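小桌子、黑架子，还有那堆粉

赶着写几句，一会儿要出门。

上周说要把茶水角重新弄一遍，拖到现在。群里Lina问了两次，再不发她该自己动手了。

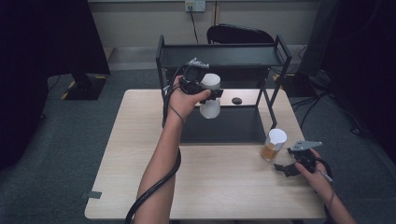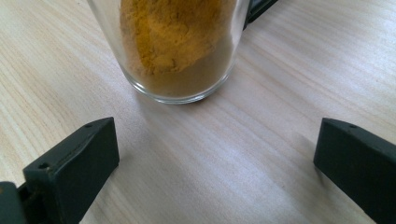

先说杯子的事。我们家的杯子一直是灾难，柜子最上层一摞，水槽边一摞，书桌上永远有两个，想喝水的时候偏偏一个干净的都找不着。这次下决心给它们一个固定的地方，就是那个黑色的金属架，方管的，细细四条腿，上面一层下面一层，放在浅色木桌上正好压得住，不然整张桌子都太淡了。白杯子配黑架子，我是越看越喜欢，Rok说像牙科诊所，不理他。架子花了34，Rolline家的，自己拧螺丝，说明书全是图，看得我头疼。有一条腿的螺丝怎么都拧不紧，后来垫了片纸，先这样吧。

玻璃杯里那种黄色的粉也要交代一下。做饭的时候懒得一趟趟开袋子，干脆倒杯子里，勺子直接挖，颜色又好看，暖暖的芥末黄。缺点：没盖子。潮了就结块，香味也跑得快。Veronika劝我买密封罐，一套5个，她那套是Huttunen的，我看了下价格又关掉了。再说吧，真到8月最潮的时候估计还是得买。

桌面也提一句。浅木头怕染色，这个大家都知道，可是真撒上去的时候手一快就拿湿布去擦，完了，越擦越黄。正确做法是先干的扫掉，拿张纸片刮一刮，剩下的用胶带粘，最后才上湿布，一点点洗洁精。我上一张桌子就是这么毁的，右下角一块黄印子，晒了一个夏天才淡下去。现在调料一律往桌子中间放，不靠边。

尺寸记一下免得又忘：桌子长132，架子宽40，剩下的地方还能放水壶和砧板。本来想再加一层搁板，比划了一下，太高，拿杯子要踮脚，放弃。

还没弄的：
茶叶罐没地方去，暂时在窗台
抹布挂钩，买了，找不到了
下层到底放碗还是放盘子，没想好。Rok投碗，我倾向盘子，碗叠高了拿着费劲
标签，以后在说

有人问地毯要不要换。灰色的，耐脏，不换！调料掉上去我也认了，吸尘器吸一下就完。厨房那边倒是真该铺点什么，Ilir推荐过一种可以擦的垫子，名字我记成Hisinis了，也可能拼错，等他回我消息。

好了要迟到了，碗还是盘子你们也帮我想想，留言就行，我晚上回来看。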